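Snacks, again

May 23, 2018

I joined the robotics club because I was told there would be soldering. So far there has been a green cloth, a pile of snacks and Cameron Trevaskis saying "slower" at me from the other side of it. We are doing the picking task for the Ashby round in June, and for the picking task you need a great many examples of someone picking things up.

I am the someone.

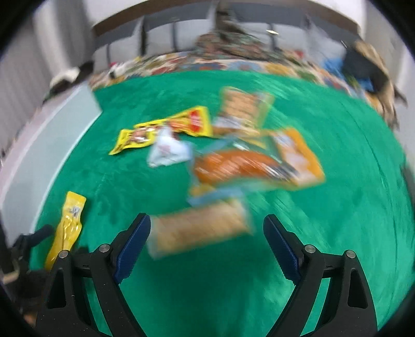
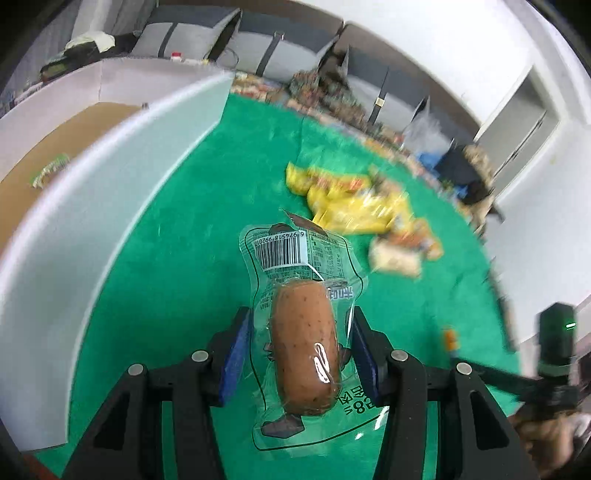
The sausage in its clear wrapper is my nemesis.

What we're meant to be doing

On paper the task is simple. Snacks start on the cloth, snacks end up in the box, and the arm does it by itself while we stand back looking modest. Before that it has to learn from us, so we work the grippers by hand and record each go. We said we'd have 175 clean ones by the end of term. We have almost that many if you're generous about the word clean, and Cameron isn't.

My trouble is hurry. I swing in, the picture smears, and the whole go gets binned. Shiny wrappers are their own misery, as you squeeze the end and the food slides off to the other one. I've taken to coming in from the side with the fingers wide open, then closing far more gently than feels natural. My grandmother could have done the shopping, cooked it and washed up by then.

Names, and other arguments

We spent most of last meeting on what to call the entry. I put forward Filletmont, which sounds like a cheese and got 2 votes, one of them mine. Plurkard won with 7. I'm told it grows on you.

Still to do before June: sort the recordings, throw out my early ones, and agree that the snacks are equipment. There was a full bag of spares in the cupboard when we started. I've got my suspicions, and also some crumbs in my coat pocket which I'd rather not discuss.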